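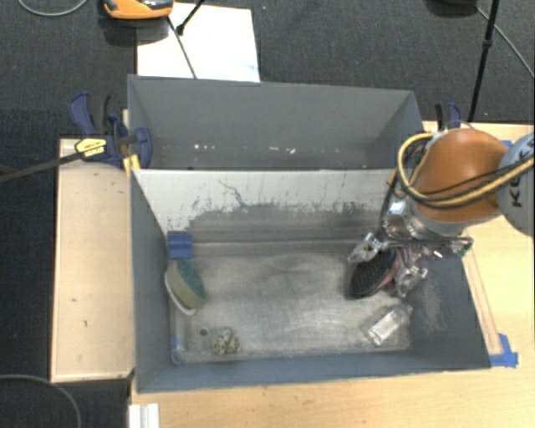 Staking payouts on Nemley, is anyone getting the rate they advertise?
Forum > Exchanges and Wallets > Staking and Lending
Page 1 of 1

ledgerlump
Posted Tuesday 7:42 am
I moved a chunk of ETH over to Nemley in January after reading their page on "flexible staking." The pitch was that you stake through them, they run the validators, you can leave whenever you want and the reward lands every day. Fine. I've kept a spreadsheet since the first day and the numbers don't line up with the page. The daily credit is smaller than it should be and it moves around in a way that doesn't match what the network is paying.

I asked support. First reply was a link to the FAQ. Second reply was the same link with a different greeting. Third reply said rewards are "smoothed across the pool," and when I asked over what period, they closed the ticket.

Has anyone here gotten a straight answer out of them? I'm not accusing anybody of stealing. I'd like to know what I'm paying.

carmela_g
Posted Tuesday 8:05 am
What does their fee page say right now? When I looked they had a commission line and then a second line underneath called a "service adjustment," no number attached. I decided that was enough reading for one day and kept my coins where they were.

ledgerlump
Posted Tuesday 8:11 am
The commission is listed. The service adjustment says "varies with network conditions." So they take a cut, then they take another cut whose size they won't tell you.

hodlnorth
Posted Tuesday 8:30 am
People post this thread every few weeks about every platform. Staking rewards go up and down. You get lucky with block proposals or you don't. If you want a flat number, go buy a CD.

Been on Nemley for over a year, never missed a payout, withdrew twice without trouble.

ledgerlump
Posted Tuesday 8:38 am
I know rewards vary. I said so. If they're smoothing, the ups and downs should be smaller than what the network does, and mine are bigger. Explain that one.

hodlnorth
Posted Tuesday 8:44 am
Could be your spreadsheet.

PatricioMontoya
Posted Tuesday 9:20 am
Could be, and that's easy to check. ledgerlump, are you pricing the rewards in dollars or counting ETH? I've seen people convert each day at a different hour and then wonder why the line is jagged. Count in ETH only, throw the dollar column away, and look again.

Also find out what time their day closes. Some of these outfits cut off at midnight UTC and some whenever the script feels like running. If one day's credit covers a couple extra hours and the next day's is short, it looks like a mess but evens out over a week.

ledgerlump
Posted Tuesday 9:34 am
ETH only, always have. The cutoff is a fair point and I'll add a weekly total tonight. I don't think it covers the gap but I'll look.

bonifacio.e
Posted Tuesday 10:02 am
My question is more basic. How do you know they're staking it at all?

I'm serious. You send coins to an address they control. They show you a number on a screen that gets a little bigger every day. Where are the validators? Did they publish the keys? I spent an evening looking for a list and found a blog post with a cartoon of a padlock.

hodlnorth
Posted Tuesday 10:09 am
They had an audit.

bonifacio.e
Posted Tuesday 10:15 am
Who did it, and what did it cover?

hodlnorth
Posted Tuesday 10:31 am
Wallik. It's linked in the footer.

bonifacio.e
Posted Tuesday 11:06 am
I read it. Did you? It's a review of the code in one smart contract, the one that hands out the receipt token. It says nothing about what Nemley does with deposits before they reach the contract. It says nothing about reserves. On the second page it says the reviewers "did not assess the operational practices of the client." That's a perfectly normal thing for a code review to say. It's also the only thing you and I would want to know.

I have no beef with Wallik. They got paid to look at some code and they looked at it. Calling it "fully audited" on the home page is Nemley's doing.

carmela_g
Posted Tuesday 11:14 am
Same trick the lenders used back when. A badge in the footer and everyone quits asking.

hodlnorth
Posted Tuesday 11:27 am
Comparing this to the lenders is silly. Those guys lent customer money to gamblers. Staking isn't lending.

bonifacio.e
Posted Tuesday 11:40 am
Staking isn't lending if they're staking. See my first post.

Aitana Rivas
Posted Tuesday 12:18 pm
Moderator note: this has been civil so far, please keep it there. Also a reminder not to post your deposit address or account ID. I took one out of a post this morning (not anyone above, it was a new member whose post I've asked them to redo).

Speaking as a user now. I tested Nemley and Kevetti side by side with the same small amount, same start day. Kevetti publishes its validator keys, so I could follow the rewards on a block explorer and work out the commission myself. It matched their page. With Nemley I had nothing to follow. I can't tell you Nemley was cheating me. I can tell you I had no way to find out, and for me that settled it.

ledgerlump
Posted Tuesday 12:26 pm
How did the totals compare?

Aitana Rivas
Posted Tuesday 12:35 pm
Kevetti came out ahead, but it was a small amount over a short stretch and I wouldn't hang anything on it. If you ran it again the gap might close.

stakeymcstakeface
Posted Tuesday 12:51 pm
Kevetti is great!!! Moved everything there and never looked back, the app is so clean and they have a referral bonus right now, DM me for a code

PatricioMontoya
Posted Tuesday 12:58 pm
Account created today, one post.

Aitana Rivas
Posted Tuesday 1:03 pm
Handled. And for the record I have no connection to Kevetti, and there are things I don't like about them either. The exit queue took much longer than I expected and their tax export is garbage.

armelle_f
Posted Tuesday 2:40 pm
I can add something on the withdrawal side. hodlnorth says two withdrawals and no trouble. I had one with trouble. I asked for 3 ETH back, which isn't a fortune, and the screen said "instant." It went to "processing," then "under review," and it sat there for days. Then it all arrived at once with no message.

Maybe it was the network queue. But if there's a queue, it isn't instant, and if they pay instant withdrawals out of a buffer, I'd like to know how big that buffer is and what happens when everyone wants out the same afternoon.

hodlnorth
Posted Tuesday 2:52 pm
So you got your money.

armelle_f
Posted Tuesday 2:55 pm
I did. I got it later than they said I would, with no explanation, and I've had no reason to put it back.

carmela_g
Posted Tuesday 3:10 pm
"You got your money" is such a low bar. My dentist doesn't get a gold star for giving me my coat back.

tidepool
Posted Tuesday 3:33 pm
Does anybody know who runs it? The About page says they're "a distributed team." The terms name a company called Marín, and the only thing I could find on Marín was a one-page site with a contact form. Used the form. Heard nothing.

bonifacio.e
Posted Tuesday 3:41 pm
Read the part of the terms on insolvency while you're in there. I'm no lawyer, but the way I read it, once you deposit, you've got a claim against Marín and that's all you've got. If it goes under you stand in line with everyone else they owe.

hodlnorth
Posted Tuesday 4:05 pm
Every exchange has terms like that.

bonifacio.e
Posted Tuesday 4:08 pm
Some do and some don't. The ones that do should pay you more for the risk, and according to ledgerlump this one is paying less.

PatricioMontoya
Posted Tuesday 4:30 pm
I'll stick up for hodlnorth a little. We've got one person with a spreadsheet, one slow withdrawal and a vague fee page. That's a sloppy company. It might be a bad one, but nothing in this thread shows the coins are gone, and I've watched this forum talk itself into a panic over a server outage before.

What I'd want to see is the weekly numbers, posted with no account info, next to what a plain solo validator would have earned over the same days.

ledgerlump
Posted Tuesday 8:57 pm
OK, weekly totals. I didn't want to post balances so I scaled it: for every 100 units of reward the network average would have paid me after their listed commission, I got some 88. That's over the whole stretch since January. Patricio was right that the weekly line is a lot smoother than the daily one, so most of the jumpiness was the cutoff. I take that part back.

The shortfall is still there, though, and it's there in nearly every week.

PatricioMontoya
Posted Tuesday 9:12 pm
Good work. So the jagged line was nothing and the gap is real. My guess is that the gap is your "service adjustment."

hodlnorth
Posted Tuesday 9:20 pm
Or part of the pool sits idle to cover withdrawals. Idle coins don't earn. That would do it, and it would be a reasonable way to run things.

armelle_f
Posted Tuesday 9:26 pm
It would be reasonable if they said so. It also didn't help with my withdrawal.

hodlnorth
Posted Tuesday 9:31 pm
Fair. I'll grant they should say so. I'm still leaving mine in.

bonifacio.e
Posted Tuesday 9:38 pm
Your coins. Ask them for the validator keys though, as a customer of more than a year. If they give them to you I'll shut up.

hodlnorth
Posted Tuesday 9:45 pm
Sent a ticket. Will post whatever comes back.

ledgerlump
Posted Tuesday 10:02 pm
I've put in to withdraw half. Status says "processing."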